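Prendora Fitted Sheet in Olive: four months of sleeping and folding laundry on it

Posted 2 Sep 2020

I don't usually get excited about sheets. I buy one when the old one goes thin in the middle, I forget what it was called, and that's the end of it. But I've had this one on the bed since May and I keep getting asked about it, so I figured I'd write the whole thing up (long, sorry).

A little background. I live in one big room. Bed, table, laundry corner, all of it together, and my bed is a sofa, a sorting station and the place I dump clothes when I come in the door. So a sheet in my house has a harder life than a sheet in a normal bedroom. My last one was a Hollis in off-white and I was embarrassed by it after a month. Every bit of lint showed, every coffee drip, and the corners popped off if I so much as rolled over fast.

You'd think I would fold things on the table, because it's plenty big, and sometimes I do start there. Then the table fills up the way tables do, with cardboard I mean to flatten and little odds and ends, and the laundry goes over to the bed instead.

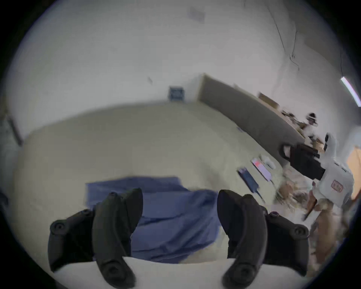
What I bought and what I paid

It's the Prendora fitted sheet, from the Dikitz online store, in the color they call olive. I'd call it khaki with a bit of green in it. On my monitor it looked a lot greener, so if you're hoping for a real forest color, this isn't it! I like it better this way, but I can see somebody being annoyed.

I paid $47 for just the fitted sheet, no pillowcases and no top sheet. That's more than I wanted to spend. There were 296 reviews on the store page when I ordered, and I read way too many of them in one sitting. Most of the grumbling was over the color, and a few people said theirs came with a loose thread at one corner. Mine did too. I snipped it and it never went any further.

Getting it on the bed

My bed is shoved right up against the wall, and anyone else with that setup knows the misery of doing the back corners. You have to climb on, kneel on the mattress you're trying to lift, and say some words. The Prendora has elastic all the way around the hem, and that helps a ton. I do both wall corners first, then scoot backward off the bed and pull the front down over the edge. The first time took me forever. Now I don't think about it much.

One gripe: there's no tag telling you which side is the long side. I've put it on sideways more than once, and I ended up marking the inside of one corner with a laundry pen. For what they charge they could sew in a scrap of ribbon.

How it looks day to day

Flat and calm, mostly. It lies pretty smooth for a sheet that never sees an iron (I don't own one). I get soft wrinkles and a few creases toward one end, but in this color they just fade into the fabric. Against my plain walls, which have a few little marks and an old hole I keep meaning to deal with, the olive warms the place up a lot. The off-white Hollis made that end of the room look like a waiting area.

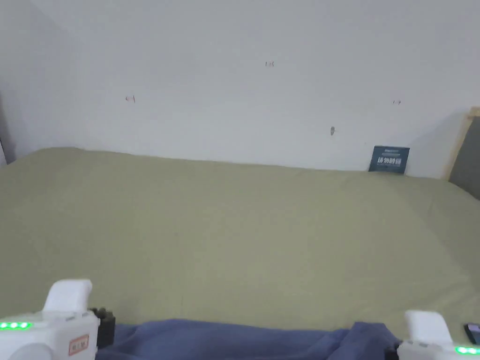

The other thing I noticed is that it isn't slippery. I had a silky sheet years ago and everything I put on the bed slid straight to the floor, books, phone, remote, me. This fabric has a bit of grab to it. I read in bed a lot and leave things lying around, and they're generally where I left them when I get back.

It does hold onto lint, though. You don't see it as much as on white, but run your hand over it after a load of towels and you'll feel it. I go over it with a lint roller now and then and call that housekeeping.

Folding laundry on it

Okay, so this is what I really wanted to talk about, and I know it's a silly thing to judge a sheet on. I don't care. Dark shirts, light shirts, blue stuff, all of it shows up against this color, and I've stopped losing socks. On the off-white, anything pale just vanished. I'd make the bed and find a T-shirt under the comforter two days later.

My basket lives on top of one of the machines, right next to the bed, so I can grab a piece, turn around, lay it out flat, fold, done. With the old sheet the fabric would bunch up under whatever I was smoothing and I'd be chasing wrinkles in two layers at once. This one stays put a lot better when I press down on a sleeve or a waistband.
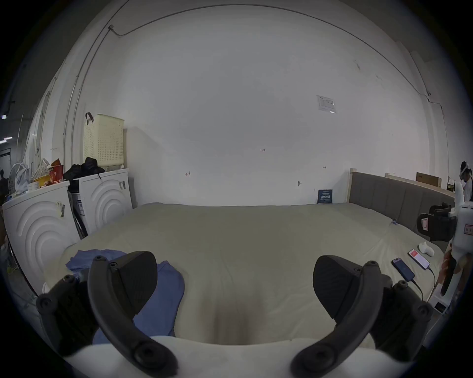

I will say that if you sit on the bed while you fold, you'll pull some diagonal creases into it, and they stay until you tug the edge straight again. Standing up works better. My back disagrees, so I alternate.

Washing it

I've washed it 6 times, cold, with Flurkon liquid, and hung it up to dry over a door. No shrinking that I can tell. It gave up a bit of color in the first wash and tinted a dishcloth I'd thrown in with it, so do that first one by itself. Since then, nothing. The elastic still snaps back like it did when it was new, and the surface hasn't started pilling, not even down where my feet go.

It did feel stiff out of the package. Around the third wash it loosened up and got nice. If you put it on straight from the bag and hate it, give it some time before you send it back.

Would I get another one?

Yep, and I've already got a second in my cart, waiting for the price to come down. Same color, too. I thought about the gray for a minute, but I'm used to this one now.

Four and a half stars from me. The missing half is for the tag.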